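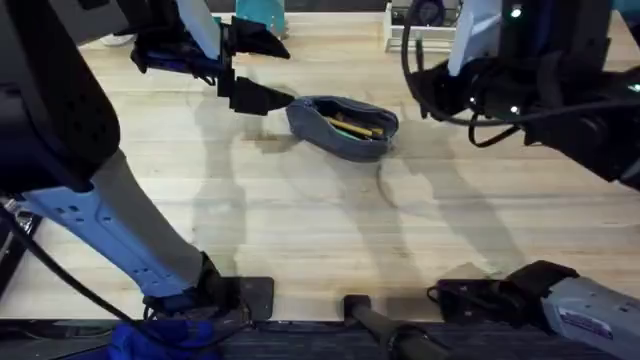
Notes for Monday — keep it under ten min, Isabelle is on the clicker

Start: hi, thanks for staying. Who we are, one line. Two arms, one table, one pencil pouch. Sounds tiny. It took us most of the year.

The task. Pens and pencils go in the pouch, pouch gets zipped, pouch gets put away. One arm holds, other arm does the fiddly part. Then swap.

Why a pouch and not blocks — say this slowly. Blocks stay where you leave them. Fabric sags. The opening is a different shape every single run, so you can't just record one path and play it back. We tried. Ask Isabelle about the first demo if theres time (there won't be).

How we teach it:
- person drives both arms by hand, does the whole task
- arms record joint positions plus every camera
- we throw out bad runs
- train overnight, test after school

Numbers. 833 runs recorded. 339 kept. Pause here, people always ask. The rest got tossed for dumb stuff, mostly a pen dropped, a bumped table, somebody starting before the recorder was on. Our early sorting was way too soft and it showed. Model learned our hesitations. It would hover over the pouch like we did. 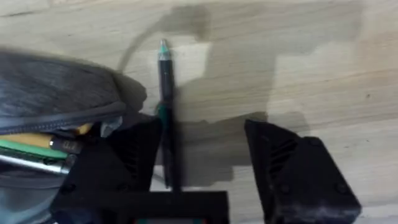
Pens are the hard bit. Skinny, shiny, they roll. Fingers come down a little off and the thing spins away. What helped:
- slower close, last part only
- wrist cameras, huge, the overhead view can't judge the gap
- mixing colors so it doesnt only chase yellow
- moving the pouch between runs, every time, no cheating

Software side, quick. We call our control program Relik. Quintero is the training script. Don't explain the names. Relik had a lag bug until March, left arm a hair behind the right, and we blamed the grippers for weeks. Lesson = check timestamps first. Say that twice, other teams here will have the same bug.

Fingers are our own design. Spare set in the box, pass it round, GET IT BACK. 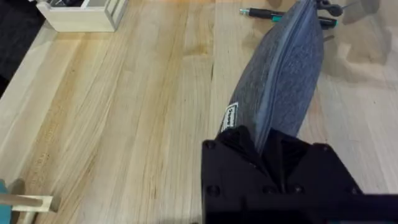 Marholm High School Robotics Club — Manipulation Team

Pouch handling. Grab near one end, not the middle. Middle grabs fold it over and then the zipper ends up wherever. End grabs gave us 26 good placements in a row, best streak so far. Full task is way lower, be upfront about it. Zipping is still the worst step.

Score for the Prarnis meet: need 80 points to move on. Pens count more than the zip, so if time is short we skip the zip. Strategy, not giving up — somebody will ask.

What's next:
- better sorting of runs, two people check each one
- a second pouch, diffrent fabric
- zip from either side

Thank Isabelle Gauthier for the wiring and for redoing all the labels after I mixed up left and right. Questions. If nobody asks, offer the lag bug story again, longer version. Unplug before packing up.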